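Skumo Wrist Unit and Floor Pick-Up Method
Product information

Home > Equipment > Wrist units > Skumo Wrist Unit

Overview

The Skumo Wrist Unit is a two-finger gripper with a small fixed camera, supplied with the control software for a grasping method intended for soft goods lying on hard floors. The method was developed for clothing, bags and loose fabric, which have no fixed shape and for which a stored model of the object is of little use. The unit fits a standard tool flange. The software runs on an ordinary workstation connected to the arm controller.

This page covers the hardware, the method and the result of the floor trial carried out in November. Installation and wiring are covered in the separate manual.

What is supplied

Wrist body with camera bracket and cable guide
One pair of flat black fingers, fitted
Camera, fixed focus, with cover
Flange adapter
Calibration card
Software licence for one arm

The workstation, the arm and the arm controller are not supplied. Spare fingers are sold in pairs only.

Camera position

The camera sits behind the fingers and looks along them, so that both fingertips stay in view at all times. This costs a portion of the image at the lower edge. In return, the software can measure the gap between the tips in the same image that it uses to find the fabric, and a small knock to the bracket does not put the two out of step. Earlier versions used a second camera on a mast. It was removed once the wrist view alone gave the same grasp points, and the mast bracket is no longer sold.

Exposure is locked at the start of each run. Automatic exposure caused the outline of pale cloth to shift as the arm came down, and the outline is what the method depends on.

Method

The method has 3 stages. Each uses only the current wrist image, the finger opening and the arm position.

1. Search. The arm holds the wrist above the floor with the fingers open and sweeps along the walls. The software labels each part of the image as floor, wall, finger or item. Areas labelled as item are passed on if they keep the same label over several images taken from different positions. This last check removes most false finds caused by floor pattern, because a vein in the tile stays flat as the view changes, while a heap of cloth does not.

2. Approach. The software picks a fold or ridge on the item and turns the wrist so that the fingers will close across it. The arm then moves down in short steps. After every step the ridge is found again and the wrist angle corrected. If the ridge is lost, the arm goes back up one step and tries the next best one. No full shape of the garment is worked out at any point.

3. Close and lift. The fingers close until the motor current reaches the set limit. The arm rises a short way and stops. The area between the fingertips is compared with the image taken before closing. If fabric is still held, the lift goes on; otherwise the fingers open and the approach stage is run again.

The retry limit is set to 2 by default and can be changed in the settings file. After the last retry the item is marked as failed and the sweep moves on.

Floor and walls

Tile with a strong vein pattern was chosen for the trial as the hardest of the surfaces on offer. Thin bright lines at all angles are easily taken for the edge of a fold, and light reflected from the surface can hide a shadow that would otherwise give away the height of an item. Walls were kept in strong colours to test whether large coloured areas near the floor drew the search stage away from the cloth.
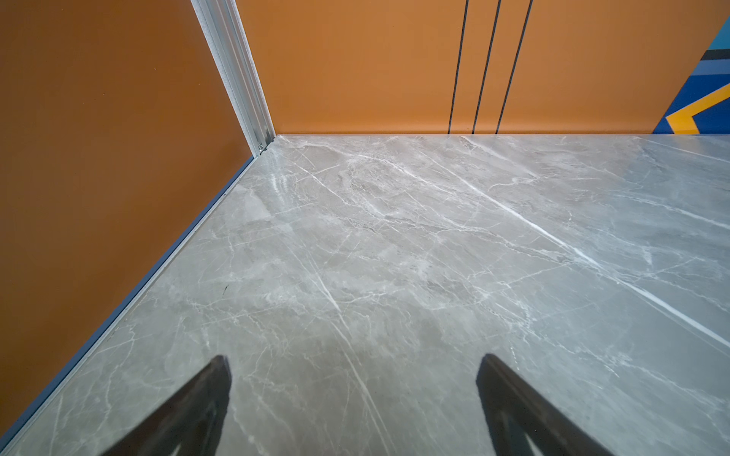
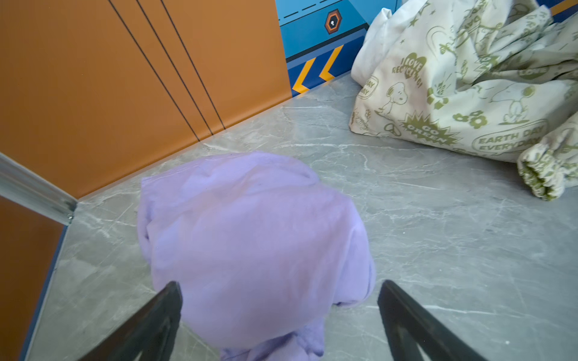

Wrist camera views, orange walls and veined floor, fingers at the lower edge.

Labelling was trained on images from the same type of camera, taken at wrist height and at several heights between that and the floor. Images taken by hand with other cameras were tried and dropped. They improved the score on the test images and made no difference to the number of items lifted.

Wall colour had little effect. The pattern on printed panels had more. Sharp bends in a printed stripe were at times labelled as item when the view was steep, and the check over several positions did not always remove them, as the arm was moving almost straight towards the panel. The present software adds a wall line: once the line between floor and wall has been found, anything above it is ignored during search unless it joins an area of item below. Users with shelving or hanging goods should switch this off.

Trial result

The trial was planned by Janelle Lagman and run by Wian Msimang. It consisted of 100 attempts on garments and fabric bags placed on the floor by hand. An attempt was counted as a success if the item left the floor completely and stayed in the fingers until the arm reached the drop point. Items that were dragged but not lifted were counted as failures, as were items that fell on the way.

Of the 100 attempts, 9 failed. The causes were as follows.

Fingers closed above the fabric: 3
Item slipped during lift: 3
Item lifted but still touching the floor: 2
Wrong area chosen in search: 1

The failures where the fingers closed above the fabric all came from thin cloth lying nearly flat. There was no ridge high enough for the approach stage to follow, and the steps ended early. Lowering the final step height would have caught them, at the cost of more contact between the fingertips and the tile. The default has been left as it was.

Slips came from large bags. The grasp point was sound, but the bag was wider than expected and its weight swung to one side once it left the floor. A second grasp nearer the middle would be the usual answer. The method has no means of knowing where the middle is while the bag is slumped, so none was attempted.

The two items left touching the floor were long garments with a trailing part. The lift height is fixed in the settings file and was too low for them. Neither would have failed with a higher setting.

The run was repeated in part by Thulani Naidoo with the search stage switched off and the starting position entered by hand. Approach and lift behaved in the same way, which suggests that search and grasping can be tuned apart from each other. The partial run is not included in the count above.

Limits of the result

All attempts were made indoors under steady artificial light. Daylight moving across the floor was not tested. Items were placed one or more at a time but never stacked, and the method makes no attempt to tell two touching items of the same colour apart. It will treat them as one and may lift both.

Dark cloth was under-represented. The fingers are black, and the software masks them out using their known position in the image. Dark fabric directly beside a fingertip can be masked out with them. Domingo Carrasco has tested pale finger sleeves on the bench with good results on dark cloth and poor results on white. Sleeves are not offered at present.

Wet fabric is outside the intended use. The motor current limit was set for dry goods and the wrist body is not sealed.

Fingers

The standard fingers are flat plates, narrowed towards the tip. Flat tips slide under the edge of a fold more easily than padded ones and leave more of the item in view during the approach. Grip on slippery linings is lower as a result. Wear shows first as rubbed edges. This has no effect on grasping until the tips no longer meet when closed, at which point the pair should be replaced. Do not replace one finger alone.

After any finger change the calibration card must be used again. The software will start without it and will give no warning, but the finger mask will be wrong.

Compatible equipment

Prarnico arm controllers: supported, driver included
Neltico arm controllers: supported, driver on request
Mthembu flange plates: fit directly, adapter not needed
Other controllers: please ask before ordering

The Neltico driver does not pass back motor current at full rate. The close stage is slower with this controller, and the current limit should be set lower than the default to avoid pulling on the cloth after contact.

Settings most often changed

Sweep height. Raise for large rooms, lower for small items. Images at a height not used in training give weaker labels.
Step length. Shorter steps give a closer approach and a longer cycle.
Retry limit. See Method.
Lift height. Raise for long garments. Check the ceiling of the work area first.
Wall line. On by default.

Data and support

Each run writes a folder with the wrist images, finger opening, arm position and motor current for every step. The images are stored uncropped. Ratree Sangkhawat maintains the reader script, which lines up the four records by time and marks where each stage begins and ends. It is included with the licence and may be changed freely for own use.

Trial records are available to licence holders on written request. Please state the software version and the controller in use. Requests are handled on Mondays.

Related items

Spare fingers, flat, pair
Calibration card, spare
Flange adapter, long
Camera cover
Cable guide, spare clips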